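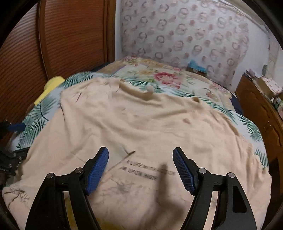
Robots at Home > How-To > Teaching by Demonstration

Getting good T-shirt folding demos out of a hand-held gripper

I've been folding shirts for a robot since February, and my own laundry has never looked better. If you've got a hand-held gripper with a camera on it and you want to teach an arm to fold, this is the way I go about it now, after plenty of demos that went straight in the bin.

My setup first, so you know what you're comparing against. The gripper is a Tillik, the simple squeeze-handle kind with two jaws and soft textured finger pads. I record with Pumero (the free version does everything you need for this) and the policy eventually runs on a second-hand Saavedra arm bolted to a bench in the garage. The nice part about a hand-held tool is that the arm stays in the garage! You carry the gripper to wherever the laundry is, do the job with it, and the arm learns from what the gripper saw and how it moved.

Pick a surface and leave it messy

I used to clear everything off, put down a plain white sheet and fold on that. Lovely footage, and the arm was hopeless on anything that wasn't a plain white sheet. Now I fold on the bed with the floral quilt on, palm leaves and big pink flowers and all, with the stuff on the cabinet left where it lives. Busy backgrounds also help the tracking. Pumero works out where the gripper is by following bits of the room from one moment to the next, and a patterned quilt or wallpaper gives it loads to hang onto. A blank wall gives it nothing and you'll see your path go wandering off into space.

Two things I do sort out are mirrors and lights. Turn mirrors around or throw a towel over them. For lights, try to have more than one on, or your hand and the gripper will throw a dark shadow right over the bit of cloth you're about to grab. A little shadow is fine (the arm makes its own, after all), but a hard black one that swings around as you move is a pain.

Lay the shirt out, but not too well

Start with the shirt spread flat, front up, neckline pointing away from you. Then stop fussing with it. Leave the creases in. Leave the collar a bit bunched. My first couple of hundred demos all began with a perfectly smoothed shirt, and the arm got completely lost the first time I tossed one down like a normal person.

A peach shirt with writing on the front has turned out to be one of my favourites for this. You can tell front from back at a glance and the colour stands out nicely from the green and blue of the quilt. Do mix in plain ones too, though, or you may end up with an arm that's really just looking for the printing.

Before you press record

1. Open and close the jaws all the way a couple of times. Pumero uses this to learn your full range, and skipping it is the most common reason for a grip that never quite shuts on the real arm.
2. Check the pivot screws. Mine work loose after a long session and the jaws get a bit of side wobble.
3. Wipe the pads. Lint builds up in the grooves and then thin cotton slides right out.
4. Wave the gripper slowly over the bed and around the room for a few seconds so the tracker can get its bearings.

The fold itself

Hold the gripper above the middle of the shirt with the jaws wide open and pause for a beat. I count "one banana" in my head. Every demo should begin from more or less that pose.

Come down over the side edge, tilt a little, and let one pad slide under while the other comes down on top. Go for a small pinch. If you grab a big fistful you'll bring up the quilt as well, and I have dragged half the bedding onto the floor teaching a robot to do the same. Close, lift a hand's width, carry it across to the middle, lower it, and only then open. Opening too high lets the edge flop back.

Do the other side the same way, then take the hem up to the neckline. With one gripper you can't hold both corners, so grab the hem in the centre and accept a slightly saggy fold. Go back up to your starting pose, one banana, stop recording.

Move at half the speed you want to. I know, it feels silly. But quick flicks blur the picture, and the arm can't flick anyway. If you fumble a grab, keep going and fix it in the same take. Those recoveries are gold, and I'd keep one over a clean run any day.

How many?

I do 30 in a sitting, and then my wrist has had enough. My first decent result came at 200 demos, all on the same bed, and it could manage the side folds but made a real dog's breakfast of the hem. I'm up to 2000 now with different shirts, different rooms and different times of day, and the hem is mostly sorted. Morning light and lamp light count as different rooms as far as I'm concerned.

Sorting the takes

Watch them back at double speed the same evening. I bin anything where the path jumps, where my sleeve covers the view, or where I forgot the pause at the start. Then I export to Tistov for training, which takes the Pumero files as they are. Tick the box for gripper width when you export. It's off by default, and I lost a whole weekend to an arm that did beautiful swooping moves over the shirt and never once closed its fingers.

Long sleeves are next on my list. I've tried a handful and the cuffs keep ending up underneath, so I'll write those up once I've got a fold I'm happy with.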